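January 2019

Spent most of the day on the bedroom. I had been putting it off since the holidays and the room had turned into the place where everything from the rest of the apartment went to wait. Slept badly, up before six, coffee, then started with the floor because the floor was the worst of it.

Two bags of clothes for donation. One bag of things I could not decide about, which went in the hall. Ea Laxdal called while I was sorting and asked if I still had her gray sweater from December. I do. She says she'll pick it up when she is over this way for the dentist. She has been quoted 1,352 for the crown and is not happy about it.

After that I did the bed. The gray fitted sheet is the one I like but it has never sat right. I get the corners on and the middle still creases, and if I pull one side flat the other side comes up. My mother ironed hers. I am not going to do that.
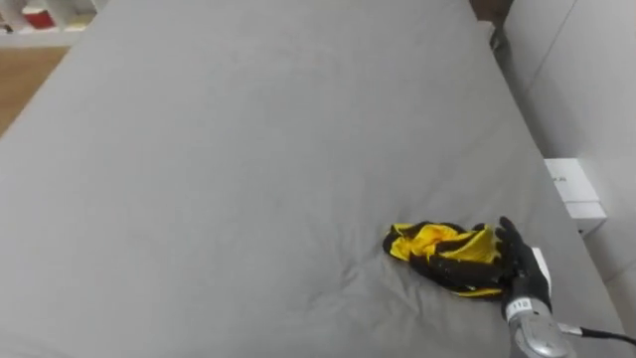
Bjartur thinks I should get a smaller bed. She may be right about the size of the room, but I paid 400 for this one secondhand from Arnar Bisgaard and carried it up three flights with him, and I don't plan to carry it down again. Arnar still brings up his back when I see him.

Ate lunch standing in the kitchen. Rye bread, the end of the cheese, an apple. It snowed a little and then quit. Took the two bags down to the drop-off on the corner and talked to Mawuli Adjei on the stairs on my way back. He is moving out at the end of the month. He got the job at Semura and wants to be closer to it. I told him congratulations and that I would be sorry to lose him as a neighbor. He offered me his bookcase. I said yes and then thought the whole way up about where it would go.

The bookcase is the real question now. I measured the wall behind the door and it would fit there if I gave up the chair. The chair only holds clothes. It could go to the basement.

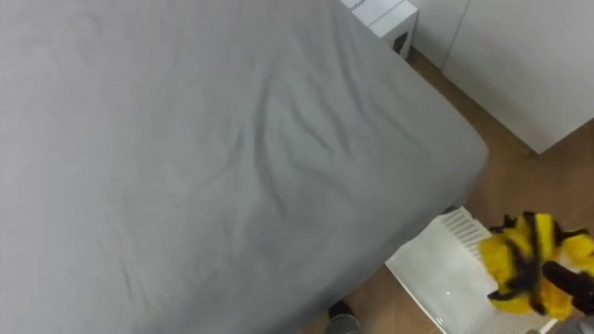
Did the paperwork after that, at the kitchen table. The electric bill was 269, higher than the last one. I suppose that is the space heater. Wrote to Hviid again about the draft from the window. This is the third letter. Bjarke Mogensen on the second floor got his window fixed in a month, so I asked him what he had written and more or less copied it.

Also went through the savings book. I have almost 1,000 put aside for the trip in the summer. That is less than I had planned on for this point in the year but more than last year. If I can keep from buying anything for the bedroom it should be all right. The bookcase is free, so that helps.
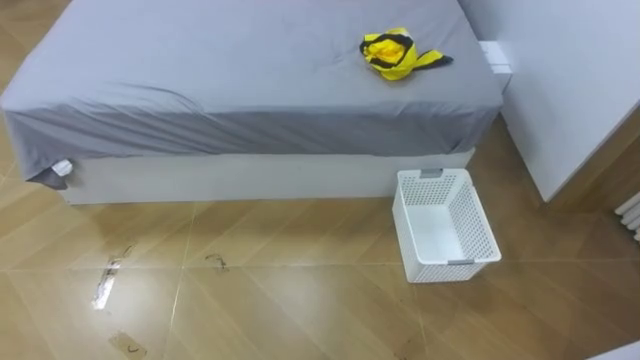

Page 11

Before supper I went back in to see what was left. One yellow and black thing still to be dealt with, bunched up on top of the sheet. The sheet has a long crease across the middle and one corner of it hangs down at the foot. I decided to leave the corner for tomorrow.

Soup for supper, from the freezer. Leek, I think, it had no label. Called Bjartur back and we talked for an hour, mostly about her sister. She wants me to come out for a weekend before the roads get bad again. I said I would look at the calendar.

To do: sweater for Ea in a bag by the door. Ask Mawuli how tall the bookcase is. Light bulbs. The bag in the hall.

Bed by ten thirty.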